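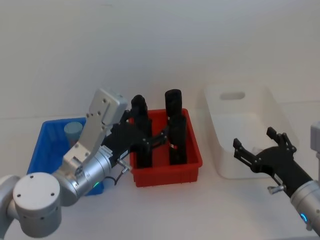 2 min read

How to Sort a Table of Stuff Into Baskets

By Corinne Ferreira
May 3, 2024

I own 23 baskets, most bought in the belief that the next one would make me tidy. Here is the method I settled on in October, after the hall closet won.

1. Give each basket one job. Red for the black bottles and cylinders, blue for cups. If you find yourself saying "miscellaneous," put the basket down and walk away.

2. Go shallow for anything you grab daily. Slotted sides are good too, as you can spy on the contents without unpacking them.

3. Stand tall things upright. Stacking one cylinder on another is fine up to two. Three is architecture.

4. Turn labels outward. A small label partway down the side does you no good facing its neighbor.

5. Keep one tall bin empty. A white plastic one with a handle cutout will do. It takes whatever turns up mid-sort, like the charger for a phone you traded in years ago.

6. Empty that bin before bed. Mine once went 37 days and I found a sandwich bag of keys in it. They fit no door I have ever lived behind, and I've kept them all.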